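# Do the Rules Fit the Robot? A Look at Skedville's Gripper Checklist

Term project report, Irkside workshop group 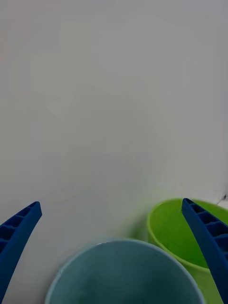 *Figure 1. The gripper over two cups on the white table, wrist camera view.*

## 1. What we were asked to do

Our course uses the Skedville checklist, a set of good practice rules for small robot arms. Every group signs it before touching the equipment. Our task was to follow it for a full cup-handling exercise and report on whether it makes the work safer or the results more reliable. We went in with doubts, and we still have most of them.

## 2. The setup

The arm was run from a bench in the Irkside workshop. The gripper has two blue plastic fingers with rows of small cells along their inner faces. The objects were plastic cups, chosen from the course list. Footage from the wrist camera was saved for each attempt, 600 attempts in all, and the log file ended up with 3,320 lines.

## 3. Rules we checked

**Rule 2: keep a clear zone around the target.** The checklist asks for "adequate clearance" and gives no distance. Figure 1 shows why that bothers us. The right finger reaches over the rim of the green cup while the light blue cup sits in the space between the fingers. Is that adequate? Two of us said yes and two said no, and the checklist can't settle it. A rule that four people read two ways should have a number in it.

**Rule 5: stop if the view is blocked.** Blocked by what? From a camera on the wrist, the fingers are nearly always in front of something. Read strictly, this rule would have stopped most of our attempts before they began. We ended up reading it as "stop if you can't see the target's rim," but that wording is ours.

**Rule 9: log every manual stop.** We did this, and it was the most useful thing on the list. We logged 87 manual stops. The trouble is that the form has one box for the cause, and "operator judgment" is one of the choices. Most of our stops went in that box, so the totals say very little.

**Rule 11: inspect the fingers every 20 attempts.** Easy to follow. We couldn't find out where the number comes from. The Flundby version of the same checklist has the rule with no number at all, and neither version gives a source.

## 4. Did it help?

We don't know, and we don't think the course knows either. We had no injuries and no broken cups, but we never ran the exercise without the checklist, so there is nothing to compare against. Saying "we followed the rules and it went fine" proves very little – a group with no rules might have written the same sentence.

The Condori handout claims that groups using a checklist "work with more care." We looked for the data behind this and found none in the handout. It may be true. Our own care dropped off in the second half, when signing the sheet had become a habit and some of the boxes were ticked at the end of the session.

## 5. What we would change

- Give Rule 2 a distance, measured from the fingertip to the nearest object that isn't the target.
- Rewrite Rule 5 so it names what has to stay visible.
- Split "operator judgment" into at least three causes.
- State where the inspection interval comes from, or mark it as a guess.
- Put a time next to each tick box.

The last one got the most argument in our group. It adds paperwork, and one member thinks people will just make up the times. We left it in because the present form doesn't record when a check was done.

## 6. Limits of this report

One arm, one bench, one type of object. Our reading of Rule 5 changed early in the work, and the first log pages were filled in under the old reading. We did not go back and correct them.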